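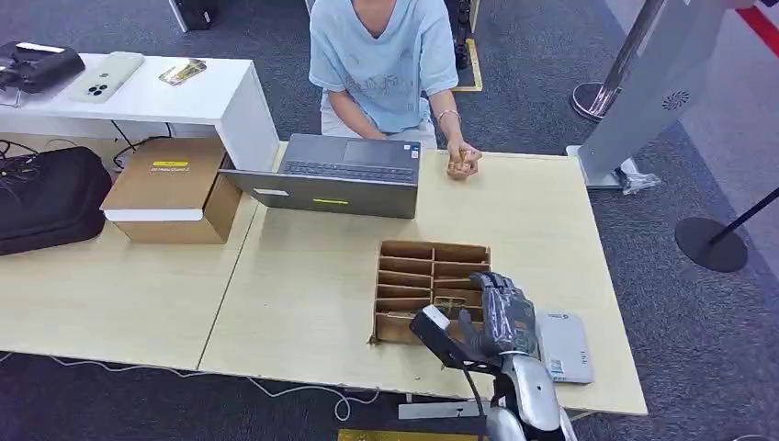

Who Is Telling This? Notes on Narrators

June
By Adhiambo Shirima

Last session ran long (my fault, I do love a good argument over a first chapter), so I've put into these notes the parts we hurried through at the end, along with what you'll need for the short paper. Please have your copy of Pumia by you as you read, and a pencil if you're the kind of person who can bear to write in books.

We had started with the opening page, where Sarla Bisht gives us a woman standing at a ferry rail and doesn't tell us her name. Several of you were annoyed by this. Musyoka wrote in the margin of the sign-up sheet, "I gave her ten pages and she gave me nothing," and I've been thinking about that complaint ever since, since it's a fair one. When a book holds back something as ordinary as a name, the reader starts wondering who is doing the holding back. Is it the author? Is it the woman herself? Or is it somebody standing a little farther down the deck, watching her?

The three kinds we'll be using

First person. An "I" tells the story. We get that person's eyes and ears and also their grudges. In Pumia the chapters told by Lema are all first person, and you'll have noticed how often she tells us that she doesn't mind something. Count on it that she minds.

Close third person. "He" or "she," but the telling stays near one person and borrows their way of talking. The Jovetti chapters work like this. Look at the paragraph where he comes home to find the kitchen painted: the narrator calls the color "a perfectly good waste of yellow," and that is plainly his opinion and his phrasing, even though there are no quotation marks anywhere near it.

Distant third person. The telling stands well back, knows a good deal, and doesn't sound much like anyone in the story. We only get this in the short pieces about the town of Prerngate between the longer chapters. People tend to skim these. I did too, the first time through, and then I had to go back for the business with the flooded school.

A book can move among all three, and this one does. The thing to train yourself to notice is the moment of moving. Bisht has 16 chapters and two main tellers, and she very kindly changes over at the chapter breaks for most of the book. Then in chapter nine she doesn't. Read the dinner again, slowly, and put a mark where you think Jovetti's chapter stops being his. We had four different answers in the room and I could make a case for three of them - the fourth was Brian's, and he has promised to come back with evidence. 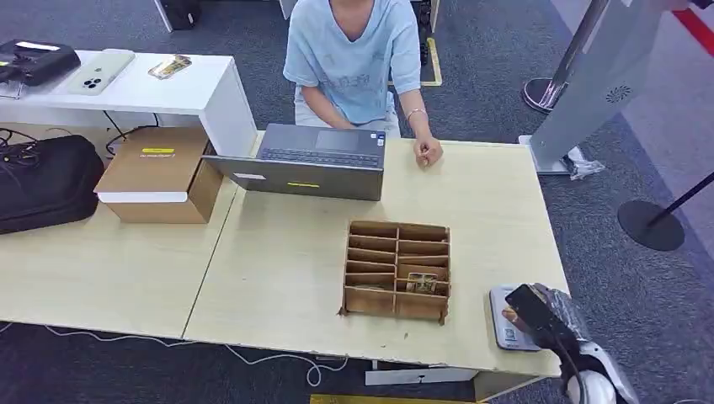 At the table, laptop open.

Can we trust Lema?

I'd like us to be careful with the word "unreliable." It gets handed out far too freely, as if any narrator who makes a mistake must be fooling us on purpose. A person can be wrong for all sorts of reasons. She may be too young to understand what she saw, or she may have been told a lie herself and passed it along in good faith. She may be ashamed. Lema is eleven in the early chapters and a grown woman in the later ones, and it seems to me that she's wrong in a different way at each age.

Take the letter. At eleven she tells us that her uncle's letter was "long and kind." When we finally get to read it in chapter twelve, it's certainly long (3,037 words, if you trust the word count printed in the notes at the back of my edition), but kind is another matter. He asks for the boat back twice. He asks after her mother once, in a sentence that is mostly about the boat. A child would hear her own name at the top of the page and the love at the bottom and remember those, and I find that very moving. Other readers have found it manipulative, and we should make room for that reading as well.

A good habit when you're unsure of a narrator is to write down what was said or done in one column and what the narrator made of it in the other. It's slow work, and you'll want to do it for one scene only, but the gap between the two columns

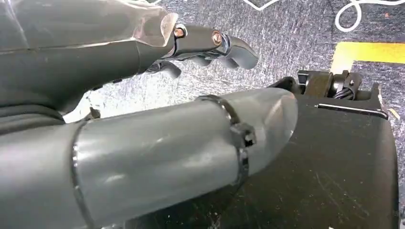
is nearly always where your paper is hiding. Mwangi tried it last term with the market scene and found that Lema reports every word her mother says to the fish seller and leaves out every word her mother says to her. He had read that chapter three times without seeing it. So had I, and I've been teaching the book for years!

The short paper

Choose one scene from Pumia and write 700 words on how it would change if somebody else were telling it. You may rewrite a few lines to show me what you mean, but most of the paper should be your own thinking in plain sentences. Quote the book at least twice and give page numbers. If your edition is the one with the blue spine, please say so at the top of the page, as the numbering is off from mine after the map.

You don't have to like the book. Some of the best papers I get come from people who were cross with it from start to finish, as long as they can show me the sentence that made them cross. "I couldn't connect with her" is a place to begin; tell me what the telling did, or failed to do, that kept you out.

For next time, please read through chapter fourteen, including the Prerngate pieces. Musyoka and Brian will start us off with the dinner scene, and if we have time I'd like to get to the ferry again and ask who is on that deck.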